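Home Visit Eat & Drink Museums Opinion Newsletter

The museum pass that wants your whole weekend

Friday, June 19, 2026

Laltbridge has a new museum pass. It costs $12, it covers five museums, and according to the leaflet at the bus station it will let you "live the story of a city from its first stones to its last factory whistle." I bought one. I have now used it on two separate visits, and I would like to register some doubts. 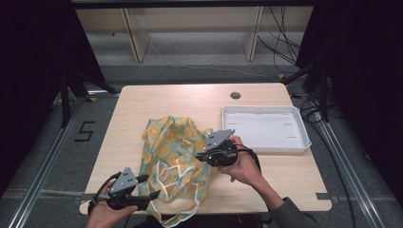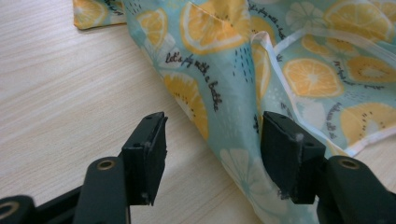
Patterned bag on a pale tabletop, and blue fabric up close.

My doubts start with the word "route." The five museums on the pass are numbered, and there are little brass arrows set into the sidewalk to take you from one to the next. The numbering follows history, so you begin at the old river fort and finish at the mill museum up in Lapointe. It looks lovely on the map. On foot it means crossing the same four-lane road three times, walking past museum number four on your way to museum number two, and climbing the hill at the end of the day when your legs have given up.

I understand why a city would do this. Somebody in a tourism office looked at a scatter of small museums, none of which could fill a morning, and saw a string of beads. Visitors like being told where to go next. I like it myself, in a strange town, in the rain. But a route is a promise that the pieces belong together, and I'm not convinced these do.

Take the fort. What survives of it is a stretch of wall under a parking structure, well lit, with a walkway built over the top. It is a good thing to look at. You can see where the builders changed their minds and shifted the line of the wall toward the water. Left alone with it for ten minutes, I was happy. Then the show started. A projector threw marching feet along the stones, a drum came out of the ceiling, and a voice told me to imagine that I was a young recruit far from home. I had been imagining something close to that already, and the drum put a stop to it.

The second stop is the customs house, and the same company must have had the contract, as it is the same voice. This time I was a merchant. By the third museum I was a baker's widow. The screens get bigger as you go along, and the objects get fewer. In the customs house there is one room with a full set of weights and measures, beautifully made, and the lighting is so dim (to help the projection next door) that I couldn't read a single label.

People will say this is a grump's complaint and that children love it. Some do. I watched a school group in the fort, and the kids were pleased enough with the marching feet the first time around. The show runs on a loop, though, and on the second pass they had their backs to it and were leaning over the rail trying to spot coins that visitors had dropped between the stones. I would have liked to hear a guide talk to them about those stones. There was a guide. She was standing by the door, waiting for the drum to finish.

Now the money. The city says the pass brings people to places they would otherwise skip, and the favorite piece of evidence is the museum in Lapointe, which had 359 visitors in February. I have seen that figure in the leaflet, on a banner, and in the local paper. I have not seen the figure for the February before. I have also not seen how many of those people paid to get in, how many came with a school, and how many wandered up for the cafe, which is very good and needs no ticket. It may be that the pass is doing wonders up there. I'd just like someone to show me two numbers side by side before I'm asked to clap.

Meanwhile the single tickets have gone up. You can still buy one, if you ask, but the price at the fort is now close enough to the price of the pass that the person at the desk looks a little sorry for you. So everyone takes the pass, and then the pass is declared popular.

The pass also runs out. It's good for two days from the first scan, which sounds generous until you notice that museum three is closed on Mondays and the mill shuts at lunch. Start on a Sunday afternoon, as plenty of weekend visitors would, and you cannot complete the route at all. The stamp card has five spaces on it and a prize for filling them. The prize is a tote bag. I did not earn one.

I keep thinking about Skornulville, an hour down the line, which has one museum and no route. It's in a former grain store and it is a mess. Bits of Roman tile share a case with a dentist's chair. The labels are typed, some have been corrected in pen, and one says only "found near Dita's" with no word on who or what Dita's was. I spent an entire afternoon there. I asked at the desk, and Dita's was a dance hall, torn down long ago, and under the dance floor they had come across the corner of a bathhouse. That is a better story than anything the ceiling voice told me, and it took two minutes and one person who knew it.

I don't want to be unfair to Laltbridge. The customs house roof was leaking a few years ago and now it is not. The fort wall was locked away behind a steel door for most of my adult life, and you had to write a letter to see it. Whoever got that door open deserves thanks. If a pass with a silly slogan was the price of the lighting, the ramp and the new roof, then I suppose I would pay it again, and in a sense I already have.

But there are a few things that could be done cheaply. Let the pass last a week, or let it last until it's used up. Turn the show in the fort off for half of every hour and put a sign up saying when, so that people who want the drum can have the drum. Turn the lights on in the weights and measures room. Print the opening hours on the pass itself, where there is plenty of room under the slogan. And drop the numbers from the sidewalk arrows, so that a person coming out of the train station can go to the nearest museum without feeling they've opened a book at chapter four.

I have one museum left to see, and my pass expired on my second evening. I asked whether I could get in on the old one, given that it had never been scanned at that door. The answer was no, but I was welcome to buy another. I went and had lunch at the cafe in Lapointe instead. The soup was excellent, and from the terrace you can see the whole route laid out below, including the road.

Related

Is the riverfront walk worth it in winter?
Skornulville by train: a slow day out
Where to eat in Lapointe after the mill closes
Letters: your views on the new sidewalk arrows
Audio guides we switched off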